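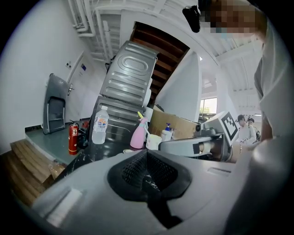 Handgreifer Arkier mit Weitwinkelkamera

Der Arkier ist ein handgeführter Greifer zum Aufzeichnen von Greifbewegungen. Er wird mit einer Hand gehalten und über einen Abzug geschlossen. Kamera und Greifbacken haben dieselbe Geometrie wie am Roboterflansch, die Aufnahmen lassen sich deshalb ohne Umrechnung der Blickrichtung auf einen Arm übertragen.

Lieferbar sind zwei Backensätze. Wir haben beide an derselben Arbeitsfläche mit Flaschen, Dosen und Bechern verglichen.

Backensatz Surnix
Weiche Backen für runde und leicht verformbare Teile. Sprühflaschen und Pumpspender hält der Surnix auch dann, wenn er schräg angesetzt wird. Bei dünnen Kartonkanten gibt das Material nach, und das Teil dreht sich im Griff.
Öffnungsweite: 54 mm
Gewicht je Satz: 157 g

Backensatz Zostier
Steifere Backen mit schmaler Spitze. Geeignet für Kartons, Deckel und flache Teile. An glatten Kunststoffflaschen muss kräftiger zugedrückt werden, volle Flaschen sollten möglichst unterhalb des Schwerpunkts gegriffen werden.
Öffnungsweite: 54 mm
Gewicht je Satz: 177 g

Kamera
Die Kamera sitzt fest über den Backen und erfasst neben dem Greifbereich auch einen großen Teil des Raums. Gerade Kanten werden am Bildrand stark gekrümmt. Die Kalibrierdatei liegt jedem Gerät bei und gilt nur für dieses eine Gerät. Nach einem Sturz oder einem Wechsel der Kamera ist neu zu kalibrieren.
Auf dunklen, glänzenden Tischplatten können Spiegelungen die Lageschätzung stören. In unserem Vergleich half es, Fenster im Rücken der bedienenden Person abzudunkeln. Quadratische Schwarz-Weiß-Marker auf ebenen Platten werden auch bei schräger Ansicht erkannt, solange der weiße Rand frei bleibt.

Backenwechsel
Gerät ausschalten, beide Schrauben an der Unterseite lösen, Backen nach vorn abziehen. Den neuen Satz bis zum Anschlag einschieben und die Schrauben über Kreuz anziehen. Der Wechsel dauert etwa 23 Sekunden. Danach den Abzug einmal ganz durchziehen, damit der Nullpunkt gesetzt wird.

Lieferumfang
Handgreifer, ein Backensatz nach Wahl, Kamera mit Halterung, Ladekabel, Kalibrierdatei, Innensechskantschlüssel. Marker und Markerplatten sind nicht enthalten.

Verfügbarkeit
Der Backensatz Surnix ist ab Lager lieferbar, der Zostier wieder ab April. Leihgeräte für eigene Versuche gibt es bei Sumampouw auf Anfrage. Bitte bei der Anfrage die größten und kleinsten Teile angeben, die gegriffen werden sollen.

Technische Rückfragen: Amirul Mangundap, Anwendungstechnik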